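Packing a Safe Cold Lunch for Work or School
Published 9/21/25 by Virgilio Lumanlan, Pascual Community Health

Perishable food should be kept at 5 °C or colder until it is eaten. Families are asked to follow the steps below when preparing lunches at home.

1. Chill the insulated bag overnight with its lid open.
2. Freeze two gel packs flat. Place one beneath the food and one above it.

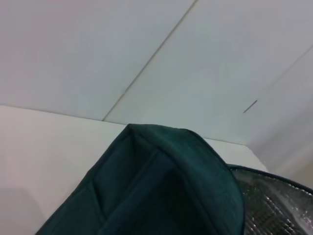

3. Wash whole fruit and vegetables under running water and dry them with a clean towel. Produce that has been cut or peeled must be refrigerated before packing.
4. Cool cooked rice, pasta and meat in shallow containers in the refrigerator. Do not pack them warm.
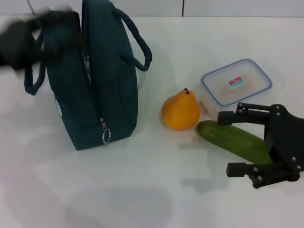
Amado Lacson wrote to ask whether a frozen juice box may replace the second gel pack. It may, provided that the lunch is eaten by noon and contains no meat, fish or egg.

5. Store the packed bag away from heaters and direct sun. Where a staff or classroom refrigerator is available, leave the bag unzipped inside it so that cold air can circulate.

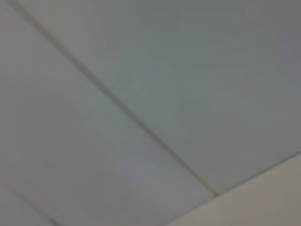
6. Discard perishable leftovers at the end of the day. Wipe the lining with warm, soapy water, rinse, and allow it to air-dry for at least 30 minutes before closing.

Related items
Reading Best-Before Dates
Cleaning Reusable Water Bottles
Allergy-Aware Lunches at Drumach School

Contact Pascual Community Health, extension 866 | Back to top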